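Gustport signs off on new surface for the hill road, with planting to follow
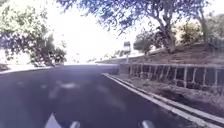
The road bends to the left past a concrete curb, with bare ground and a low railing fence on the right.

GUSTPORT – Anyone who has carried a carton of eggs home over the Kaltness hill in the last few years will be pleased to hear that the town has formally accepted the resurfaced road and will now turn its attention to the strip of ground beside it, which neighbors have been asking about since the spring.

The work covers 1,390 yards of pavement, from the old feed store at the bottom of the hill up to the turn for the Echeverría orchards. It was carried out by Prutum, a paving and drainage contractor that has also done the parking lot behind the library and the short stretch by the ferry landing. The town's public works office said the final inspection turned up a handful of small items, mostly to do with a drain cover near the feed store, and that these were taken care of before the papers were signed.

For people who live up in Kaltness, the hill road is the only sensible way into town. It carries the school bus, the mail, the propane deliveries and, in late summer, a long and patient line of cars headed for the peach stands. The old surface had been patched so often that the patches had patches, and a heavy rain would send water straight across both lanes and into the yards on the low side. The new curb is meant to keep that water in the gutter and carry it down to the storm drain at the foot of the hill.

The speed limit stays at 30 miles an hour for the whole length of the project. Several residents had asked for a lower limit near the bend, and the town says it will look at the question again once it has a full season of traffic numbers to go by. In the meantime, drivers are asked to take the hill gently, especially in the early morning when the school bus is making its stops and a fair number of people are out walking their dogs.

Next comes the planting, and here the town would be very glad of some opinions. The plan calls for 2,048 small plants along the roadside, nearly all of them low-growing and able to get by without much watering once they have settled in. Creeping thyme, yarrow and little bluestem are on the list so far, along with a native aster that the garden club has grown with good results outside the post office. Nothing on the list should grow tall enough to block a driver's view around the bend, and the town has left out anything with thorns after hearing from parents whose children walk that way.

The plants will go in this fall, when the ground is cooler and the rains can do a good share of the work. Samples of each one are set out on the long table in the lobby of the town hall, with cards for comments, and the display will stay up through the end of July. People who can't get down the hill during business hours are welcome to call the public works office, where the staff will happily write down a comment over the phone.

There will also be an evening meeting in the Kaltness grange hall at 7 p.m. next month, with the exact date to be posted on the grange door and on the town's website. The hall has 30 parking spaces and they do fill up, so neighbors are encouraged to share a ride or come on foot if the weather is kind. Coffee will be provided, and the Echeverría orchards have offered to send over a few boxes of early peaches.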